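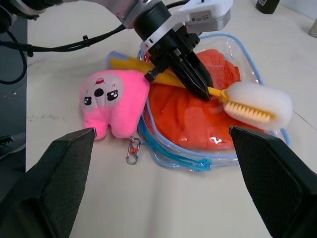 Robot Software II, Unit 6: Bimanual planning with soft objects
Instructor: Raelene Hapeta
Lab support: Gervasio Navarrete
March 2025

Reading for this unit: the Prunine planner notes, sections on task graphs and arm reservation.

1. Why two arms need one plan

Up to now each arm has had its own planner and its own goal. When both arms work on a bag and the cloth that goes in it, the goals are coupled. If one arm pulls on a strap, the bag moves, and any grasp point computed for the other arm is out of date.

Prunine keeps a single task graph. A node names an arm, an object and a contact type (hold, pull, release). An edge says which node must finish first. Two nodes may run together only if their swept volumes do not overlap.

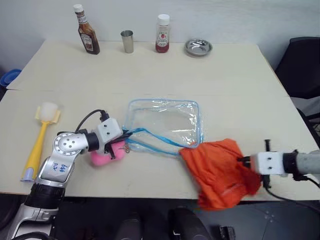 The perception side runs at 20 Hz and the arm controllers are much faster, so the controller must never wait for a new mask. It uses the last good one and checks its age. In Lucero the age limit is set in control cycles. The default is 30. Leave it there for the first lab.

2. Clear plastic and depth

Transparent film gives poor depth. Glints come back as holes, and the table shows through as if the bag were not there. Do not plan a grasp on the raw depth of the film. Segment the colored trim in the RGB image, fit a curve to it, and take the height from the table plane plus a fixed offset. Cloth inside a pouch can be segmented by color, but it is not reachable, so mark it "contained" in the state.

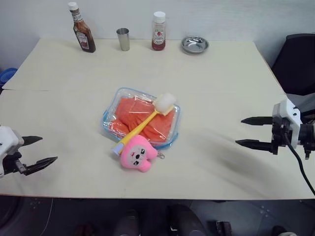 3. Lab exercise

Log in to Avora and load the Skekstead set. It has 3,644 labeled images, of which 226 are held out for testing.

a. Train the trim segmenter and report IoU on the held-out images.
b. Write the task graph for putting a cloth in a pouch. Include a release node for each hold.
c. Add a replan trigger for when the pouch outline shifts during a pull.

Hand in the graph file and one page of notes. Part c is due in April.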